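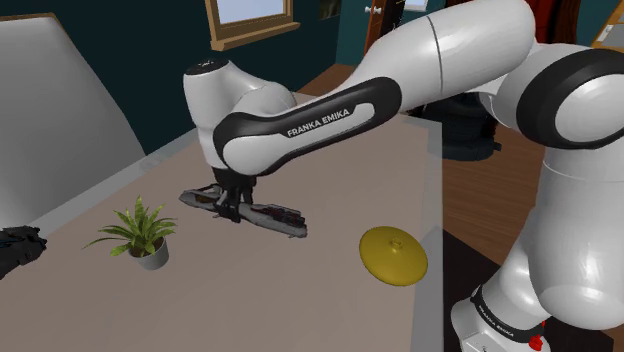
图1 机械臂夹着一件深灰色的扁长物体（计算机渲染图）

沉默的时候，我们在想什么：心理咨询初学者的反思日记研究
课程项目报告
小组成员：Lucyna Szulc、Jayson Aquino、Jomar Tolentino、Maricel Mercado
指导老师：Crisanto Villanueva
提交日期：2025年4月14日

一、项目的由来

我们四个人都在Clarnel学院学习心理咨询，也都不是在中文环境里长大的。从去年九月开始，我们用中文上实践课，两个人一组，一个人做倾听者，一个人做讲述者，每次谈完以后交换。讲述的内容是真实的，但是不能太重，比如和室友的矛盾、想家、换专业的犹豫。

第一个月的课后讨论里，大家说得最多的不是技术，是沉默。Jayson说，讲述者停下来的时候，他的脑子里马上出现一句话：“我应该说点什么。”Maricel说她的情况相反，她喜欢安静，可是她怕对方以为她没有在听。我自己还多一个困难，我常常分不清楚，我不说话是因为在倾听，还是因为我在找一个合适的中文词。

Villanueva老师听了以后，建议我们不要急着去找关于沉默的理论，先把自己的经验写下来。这个项目就是这样开始的。我们想了解的问题有两个：初学者在沉默的时候注意到什么？写日记以后再回去练习，他们对沉默的看法会不会改变？

二、我们怎么做

参加项目的人是我们四个人，加上同班愿意参加的几位同学。每次练习以后，倾听者在当天晚上写一篇反思日记，长度不超过350字。我们故意定得短，怕写长了会变成作文。日记只写一次沉默，写它之前说了什么，自己身体有什么感觉，心里想什么，最后是谁先开口。

日记可以用任何语言写，但是要附一个中文的版本。这个规定后来带来了一些有意思的材料，我在第四部分再谈。

收集结束以后，我们把日记拆成句子，去掉只写时间和地点的，留下677个句子。Jomar和我各自给每个句子做标记，然后放在一起比较。标记不一样的地方，我们请Maricel来听我们两个人的理由，再一起决定。Jayson没有参加标记，他负责把日记里的人名和可以认出人的细节改掉。有一位同学中途不想继续，我们删除了他的全部日记，也没有问他为什么。

讲述者的话我们没有录音，也没有分析。日记里如果引用了讲述者的原话，要先得到讲述者的同意，不同意的就改成“他说了一件家里的事”这样的写法。

三、日记里出现的内容

（一）身体比想法先出现

很多日记的开头是关于身体的，例如肩膀变硬，手不知道放在哪里，突然听见空调的声音。一位同学写：“我发现我在点头，可是没有人在说话。”另一位写，她一直看讲述者的杯子，看了很久，后来觉得自己很不礼貌。

我们本来以为，大家会先写“我很紧张”，然后写紧张在身体上的表现。读下来顺序常常是反的。先写身体，过了几句，才写出情绪的名字，有的日记到最后也没有写出来。Villanueva老师在讨论课上提醒我们，这也可能和我们的题目有关系，因为我们要求写的项目里面，身体的感觉排在想法的前面。他说得对，我们设计的时候没有想到这一点。

（二）想要帮忙的愿望

在比较早的日记里，沉默多半被写成一个要解决的问题。常见的动词是“打破”“填”“救”。Jomar有一篇日记写得很诚实，经他同意我抄在这里：

“她停了。我想她一定很难受，我就问她要不要喝水。她说不用。然后她说，刚才她正在想一个她从来没有想过的问题，现在忘记了。我整个晚上都在想那杯水。”

这篇日记在小组里读过以后，“那杯水”成了我们的一个说法。谁在练习里插话太早，别人就会说，你又倒水了。这个说法很方便，但是也有坏处，有两个星期，大家都不敢说话，沉默变得很长，也很假。Maricel在她的日记里写，她坐在那里等，觉得自己在表演“一个会等的人”。

（三）谁的沉默

后来的日记开始区分不同的沉默。有的沉默属于讲述者，他在想事情，眼睛看着别处。有的沉默属于倾听者，因为倾听者没有听懂，或者走神了。还有一种，几个人都写到过，但是都写得不太清楚，大概的意思是两个人都知道刚才说到了要紧的地方，谁也不想马上离开那里。

我们给第三种起过几个名字，最后都没有用。我们担心有了名字以后，大家会在日记里努力写出这一种。

四、语言的问题

我想多写一点这个部分，虽然它不在我们原来的计划里。

日记的原文和中文版本放在一起看，长短差得很多。Jayson用他加禄语写的一篇，有一整段是关于他外祖母的，她在家里不高兴的时候就不说话，全家人都会走路很轻。中文版本里，这一段只剩下“这让我想起家人”。我问他为什么，他说用中文写的时候，他觉得那不是一件“专业”的事情。

我的情况也差不多。我用波兰语写的日记里有很多“好像”“也许”，到了中文里变成了很确定的句子，原因只是我不太会用中文表示不确定。读我的中文日记的人，会以为我是一个很有把握的倾听者。这个发现让我有一点不舒服，也让我想到，来访者如果用第二语言讲自己的事情，咨询师听到的可能也是这样被削平了的版本。

Maricel不完全同意我。她认为第二语言也有保护的作用，有些事情她只能用中文说，因为中文里没有她母亲的声音。我们为了这个问题讨论了很久，没有得到一致的意见，所以两种看法都写在这里。

五、一次在Poncombe的分享

三月，我们到Poncombe社区中心介绍了项目的一部分内容，听的人主要是那里做电话陪伴的工作人员。我们带去了几篇改写过的日记，请大家分组朗读，读完以后不马上讨论，先安静一会儿。

准备的时候，我们担心这个安排太做作。那天的安静里，有人咳嗽，有人看手机，也有一位年纪比较大的女士闭着眼睛。她后来说，在电话里沉默和面对面很不一样，她看不见对方，只能听呼吸，有时候连呼吸也听不见，就会怀疑线路断了。她问我们有没有研究过电话里的情况。我们没有，Jomar把这个问题记在了本子上。

还有一位先生直接说，他觉得学生把沉默想得太复杂了，他接电话很多年，该说话的时候自然会知道。我当时不知道怎么回答，就谢谢了他。回来的车上Jayson说，也许我们写这些日记，就是因为我们还没有他说的那个“自然”。

六、不够的地方

参加的人都是同班同学，互相认识，练习里的信任和真正的咨询关系不能比较。倾听者知道晚上要写日记，所以有人在沉默的时候已经开始想怎么写，Maricel就承认过几次。做标记的两个人自己也写日记，遇到自己的句子很难公平。我们试过交换，但是彼此的文字风格太熟悉了，一看就知道是谁的。

另外，我们只有倾听者的日记。讲述者在同一段沉默里想什么，我们只能从他们后来说的话里猜一点。如果重新做，我会希望两边都写，并且在写完以前不要互相谈论。

日记的时间也需要再考虑。当天晚上写，记得比较清楚，可是有的同学写完以后睡不好。学期中间我们改成允许第二天早上写，这样早期和后期的日记条件就不一样了，比较的时候要小心。

七、个人的体会

按照课程要求，每个成员写一小段。

Jayson Aquino：我以前觉得安静是冷淡。现在我给外祖母打电话，她不说话的时候，我不再马上挂掉。

Jomar Tolentino：我学到最多的是做标记的过程。同一句话，Lucyna觉得是害怕，我觉得是着急。我们常常说到最后才发现，我们各自说的是自己。

Maricel Mercado：我对“等待”还是有怀疑。等待也可以是一种躲避，我在自己的日记里看到了近几个月我怎样用它来躲。我希望下一个小组可以研究这个问题。

Lucyna Szulc：我负责写这份报告，改了很多次，语法请同学检查过，剩下的错误是我的。在最后一次练习里，讲述者停了下来，我也没有说话，我在心里找一个中文词，找到以后觉得不需要说了。那天的日记我只写了几行。

八、致谢和材料保存

感谢Villanueva老师每次都认真读我们的草稿，感谢Poncombe社区中心借给我们房间，也感谢所有写日记的同学。改写后的日记由小组保存到本学期结束，之后删除，原文已经还给写的人。需要看标记说明的同学，可以向Jomar借阅。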